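Last updated: November
2 min read

1/ We finished the spare room last month. A few people asked what the wall panels cost and whether I'd do it again, so I'm putting it all in one place.

2/ The room is small and the old plaster was crumbling. A plasterer quoted 1,000 to strip and skim it. Panels came to 700 from Indstead, delivered, plus trim and adhesive. Final total was 866.

3/ I got samples from Clestlow and Arnel first. The Clestlow one was too shiny. Arnel's color was good but they had a 20 day wait.

4/ Go for big panels if you can get them up the stairs. Fewer seams to line up. You will need a second person. Mine was Cheuk-hei Cheung, who owns a better level than I do.

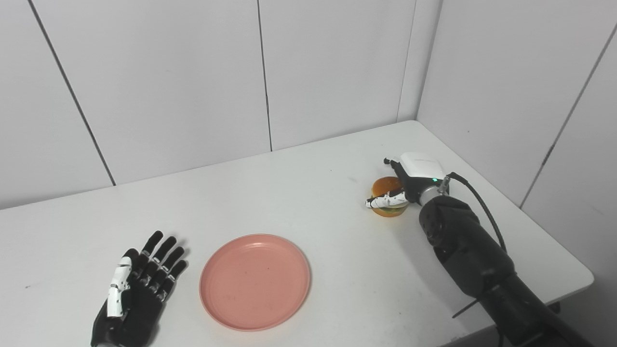 Pale gray panels and the white table in the corner.

5/ Start from the corner. Ours wasn't square, so the first panel had to be scribed and trimmed twice. After that the rest went up in an afternoon.

6/ Leave the gap the instructions ask for. I closed one up tight in the hallway a few years ago and it buckled the next summer.

7/ Pale walls show every scuff. A damp cloth gets most of them off. Skip the scrubbing sponges, they leave a dull patch.

8/ Would I do it again? Yes, but I'd order one extra panel. I miscut one around the outlet and had to wait for a replacement.

Comments

Hafiz Purba: Did you take the baseboards off first?

Reply from author: Yes, and put the same ones back.

leclerc_fan: What adhesive? Mine let go at the top edge.

Hafiz Purba: Thanks. Doing mine after the holidays.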